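11/9/24

**1/** ok thread on the 107 bus becuase people keep asking me in the comments and I'm sick of typing it twice. Niltport to Gomon, the long way. On my lunch so this'll be quick

**2/** New timetable kicked in. They've pulled two runs, the early one and the last one home. Early one was the one anybody with a job used. Great work all round

**3/** If you start at the Gomon cold store at six you now need a car. Or a mate with a car. Or a pushbike and about 13 km of highway shoulder with log trucks going past your elbow

**4/** Council line is "low patronage". They did the count in March. Half the arvo runs got cancelled in March for the bridge works. Course nobody was on them

**5/** Fasil Ejigu put in a request for the raw numbers, not just the summary. Still waiting. He'll post them when he's got them, please stop messaging him at work

**6/** Stops that have moved, far as I can tell:
- Kumarasinghe Bakery, now across the road, no shelter
- high school, same spot but it only pulls in on school days
- Vikach Street, gone. Walk down to the servo

**7/** The app still shows Vikach St. Do NOT trust the app. Watched it tell me "arriving" for ages while I stood there like a stunned mullet. Paper one on the library noticeboard is right

**8/** Concession cards: same as before. Driver can't sell you a new one any more tho, has to be the newsagent, and they shut early Saturdays

**9/** Prams and bikes. Pram's fine, fold it if it's busy. Bike rack on the front holds 2, and when it's full it's full, don't argue with the driver, he didn't write the timetable

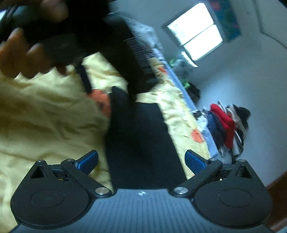
**10/** Submissions. There's a form on the council site under "Roads", not "Transport", don't ask me. Paper copies at the front desk. Say which run you used and what for, they skim anything longer than a page

**11/** Someone asked about the school holiday timetable. Dunno yet. Will add it here when its up

**12/** right, back to work. If I've got a stop wrong tell me and I'll fix it tonight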